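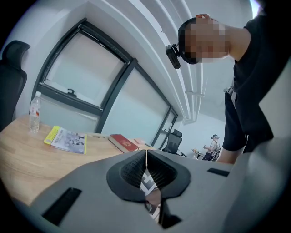
Privthorpe Desk Tasks: data card

Maintainer: Ilgın Dağdelen
Site contact: Carter Desjardins, Jedville office
Status: second release, January

Summary

Privthorpe is a set of 537 short recordings of ordinary desk work: picking up pens, moving books, clearing a tabletop. The operators are staff of the Jedville document office, where Tullance plans to put two robot arms on the sorting and tidying work that now takes up part of each shift. They record with a hand-held gripper in each hand and a camera on a headband. No robot is used during recording.

Who recorded it

Thirteen employees took part. All of them did the desk work before the project started, and all still do it between sessions. Recording counts as paid work time, at the same hourly rate. A session lasts up to 52 minutes and is followed by a break. Operators can stop a session without giving a reason, and a stopped session is not made up later.

Aslı Erdem trained the operators. Most were comfortable with the grippers by their second session. The main complaint was wrist strain, followed by the pressure of the headband. Şengül Kurtuluş now keeps a log of both, and operators read it before it goes to management.

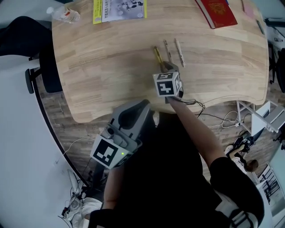

Pen task at the wooden desk, with the right gripper on the gold-colored pen.

Tasks

There are 26 task types. Each one has a one-line instruction and no fixed motion. Operators were told to work the way they normally would, so two people may pick up the same pen from opposite ends. Please don't filter these differences out. Early reviewers marked some of them as errors and we put them back.

Small items are set side by side on purpose. 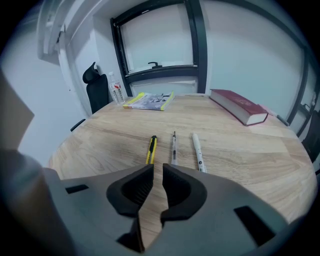 Books and a water bottle stay on the surface in many recordings, as they would on a working desk. Models trained only on cleared tables did poorly in our Dönmez tests.

What changes at the office

Sorting and tidying will move to the arms in stages. Two new roles, cell attendant and recording lead, were offered to the operators first. Yavuz Soylu has taken the recording lead job. The agreement with staff rules out using recordings to rate speed or performance, and the same rule applies to anyone who downloads the set.

Known gaps

Left-handed operators are few. Faces are pixelated. Audio was removed. Dropped items are labeled, but not always at the right moment.

Send corrections to Ilgın with the session number.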